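Home Browse Topics Unanswered Log in

Rules for cloth covers on gripper fingers?

We have a small arm at the Jimholm workshop that lifts light containers in and out of trays. The fingers are covered in black cloth. Our new safety sheet, adapted from the one used at Galbraith, says any soft covering has to be "inspected and recorded" but gives no interval. What do other people do? We run 2 shifts.

Clanero_bench

Check at the start of each shift and write it in the log. Look for lint, loose threads and folds that have moved. If the cloth has shifted, the grip point has shifted too, and the taught position needs checking before you run at full speed.
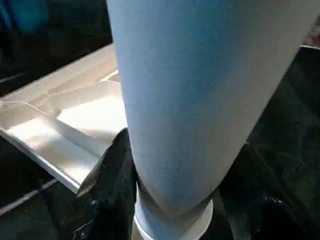
Who should be allowed to change the cover?

Anyone signed off on isolating the arm. Power off, key out, key in your pocket, then change it. We do the first 2 cycles afterwards at reduced speed with the guard closed.

Our log has over 92 entries now and most of them just say "OK" – that is fine, as long as there are initials next to it.

beketti_user

just replace it when it looks bad. ours lasted till December

oldpress

The answer about shift checks is sound, but put the interval in your risk assessment as well as on the sheet. An auditor will ask where it came from. Also note the type of cloth, so that a replacement is the same thickness. We had a thicker one fitted at Beketti and the arm stopped on a force limit all morning. Somebody had raised the limit to get it going again – that should need a signature.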